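Rapport de projet – Aménagement des plans de travail dans une salle partagée
Projet Skomov, 5 janvier 2025

1. Objet

Le présent rapport traite de l'organisation des surfaces de travail dans la salle Vídalín. Il porte sur la table centrale et sur les rangements périphériques.

2. État des lieux 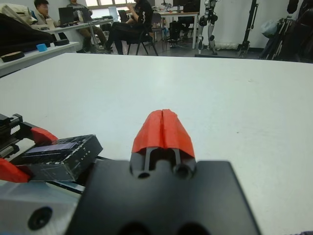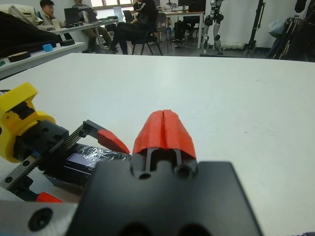
Fig. 1 et 2 – Table à plateau blanc de la salle Vídalín ; à gauche, au-delà du plateau, surface latérale portant divers objets.

Deux zones sont distinguées. La zone A correspond au plateau de la table. Sa surface est blanche et mate ; de petits points sombres sont relevés à droite sur la figure 1, de légères traces sur la figure 2. La zone B correspond à la surface latérale. Elle reçoit des objets sans rapport direct entre eux : un petit objet bleu vif visible sur les deux figures, un rouleau de ruban adhésif noir sur la figure 2, ainsi que des éléments souples de teinte sombre ou beige.

La zone B sert donc à la fois de dépôt et de rangement. Cette double fonction constitue le principal défaut retenu.

3. Méthode

Les usagers de la salle ont rempli une fiche à chaque recherche d'outil ou de consommable. La campagne a fourni 823 fiches, dont 212 ont été écartées pour saisie incomplète. Chaque fiche indique l'objet cherché, la zone où il a été trouvé et la zone où il a été reposé. Le dernier champ est le moins bien renseigné – il devait être complété en fin de séance.

4. Proposition

Le plateau est réservé au travail en cours. Une bande de 20 cm est maintenue libre le long du bord opposé au poste. La surface latérale est partagée en deux : consommables d'un côté, petit outillage de l'autre, dans des bacs Rarley à étiquette frontale. Les vêtements et les sacs sont reportés sur une patère murale, hors des zones A et B. Une étagère Gretthorpe de 80 cm a été envisagée en complément. Son implantation dépend de la position des prises, qui reste à relever.

5. Limites

Les fiches ne renseignent pas la durée des recherches. Le choix des bacs a été fait sur catalogue, sans essai de charge. Le relevé des prises et le plan coté de la surface latérale seront joints en annexe B.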